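Ticket 2000: Bimanual demo, refill handling, open day at Dralamcombe
Reported by: Kjell Isaksson
Priority: 2
Status: open, awaiting parts

Reported fault
During the visitor session the Tornus task (handling of liquid refills and plug-in heater) stopped twice with a grip width error on the left side. No collision flag. Controller restarted from the Gelto console both times.
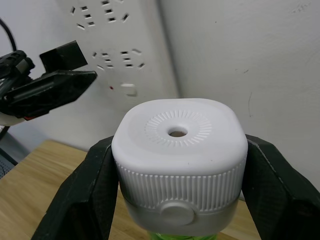

Grip width in the task file is a single value for all items, last edited by Holmgren before the move to the new bench. It should be set per item. The cap is the awkward one: squared, with a ribbed band above a smooth grey collar, so contact height decides what the fingers bear on. I have added separate entries for cap and body. The force limit stays at 500 in both.

Checks, 27 September 2026
Finger pads inspected. Fixings tight. Zero position within tolerance on both grippers. Wrist camera calibration reloaded, no change.

Body grip tested separately with the new entry.
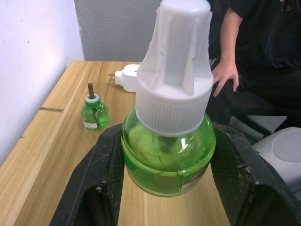

Large refill held upright by the body; small refill and heater on the table behind.

Pads need wiping before each session. Add to the start-up sheet.

Remaining: two-handed step. Log entry 27 shows the left arm waiting for a ready signal from the right. The timeout is too short when the demonstrator pauses to answer questions.

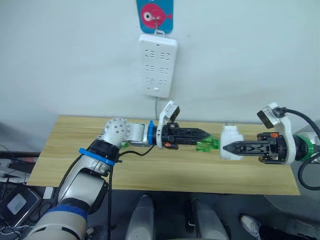
Actions
Raise handover timeout and repeat the full task with both arms.
Holmgren to confirm the per-item widths.
Spare pads on order, left and right.
Keep ticket open until the next visit has run without a stop.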